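February, notebook, Kirkinthorpe flat
Entry started 9:20 in the morning, finished after supper

Carrying on from the last entry, where I ran out of page halfway through the argument about what we should write down as rules for working in people's homes and what we should leave to common sense. Anas read it and wrote "common sense is whatever the last person did" in the margin, and I have come around to his side, mostly. So I'm going to set out the house rules as they stand now, with the reasons where I can remember them, and Lucie can type up the short version for the inside of the cupboard door.

First, who is in charge. One person holds the stop button and does nothing else. I know this feels wasteful when there are only two of us in the flat and one is standing there like a coat rack while the other wrestles with a tablecloth, but we had that business at the Lukstead apartment where Devendra was holding the button and also looking for the right screwdriver, and the arm leaned on a drawer for a good long while before he got back to it. No harm done, and the drawer still closes. All the same, button in hand, eyes on the arm, and if you need to scratch your nose or answer the door you say "pausing" out loud and you pause.

Second, speed. We agreed on 20 percent of full speed for anything new in a kitchen and up to 80 once a motion has been run cleanly 5 times in a row, same object, same place. Nazmiye wanted the count to start over if anybody moves the furniture, and I grumbled about it at the time, but she's right and it's in. Moving a chair counts. Opening a cupboard door and leaving it open counts. I did ask whether a kettle counts and we never settled that, so for now yes, the kettle counts too, and whoever finds this annoying can bring it up at the next sit-down.

Third, cloth. I've been wanting to write this one properly for weeks, so forgive the length. The Trornon notes treat cloth as the easy case -- it's soft, it can't break a plate by itself, it weighs next to nothing -- and I think whoever wrote them had a folding table in mind and a lot of clear floor. In a lived-in kitchen a big piece of cloth is the thing I worry about most. It's wider than the arm. It goes where it likes. You can have the gripper exactly where you planned it and still have a corner trailing somewhere you never thought about, and the planner has no idea that the corner exists, bless it.

So, for cloth: the person with the button watches the loose end, and the other person watches the fingers. Say out loud who has which before you start. Smaranda and I tried it the natural way round (everybody looks at the fingers, they're the interesting bit) and both of us missed the same hem, one after the other, which made us laugh but also made the point.

Check pads before any cloth work. Run your own fingertip along both of them and pick off lint. If the padding has gone shiny or is lifting at an edge, change it and put your initials in the back of this book. 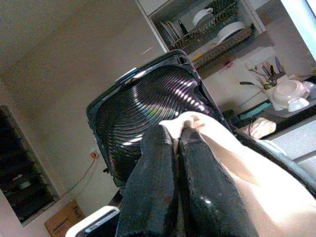
Keep the cloth gathered short. If more of it is hanging than you'd be happy carrying in one hand past a row of cups, put it down and take a fresh hold nearer the middle. Lakatos -- our name for the long-reach routine, for anyone new reading this -- is not to be used with fabric at all until Devendra has finished the change to the wrist limits. He thinks he'll have it by the end of the month. I've heard that before, and I say so with great affection.

Fans get their own rule. Any fan within reach of the arm or the cloth is switched off and unplugged at the wall before a run, and the person with the button does the unplugging themselves and doesn't take anyone's word for it. A grille keeps out hands pretty well, but I wouldn't trust one with a thin hem or a loose thread, and a draft will lift a light sheet right off its path. The same person traces every cord from its plug to wherever it ends up. Cords on the floor go to the wall side. Cords off a counter get tucked back.

Dishes. I'd like to clear every counter every time, and we can't, because then we are only testing in a showroom. The compromise from our long talk over soup is that glass and anything sharp comes out of reach and ordinary crockery may stay, provided we've said to the householder beforehand that we'll replace what we break. Lucie has 20 copies of the permission sheet printed. Please don't use the old ones, they have the wrong phone number on them.

Still open, for whoever picks up the pen next: whether the button holder should swap every half hour (Nazmiye says yes, I get tired just thinking about the swapping), what to do about pets, and the kettle. Smaranda has the spare pads in her bag. I owe Anas for the soup.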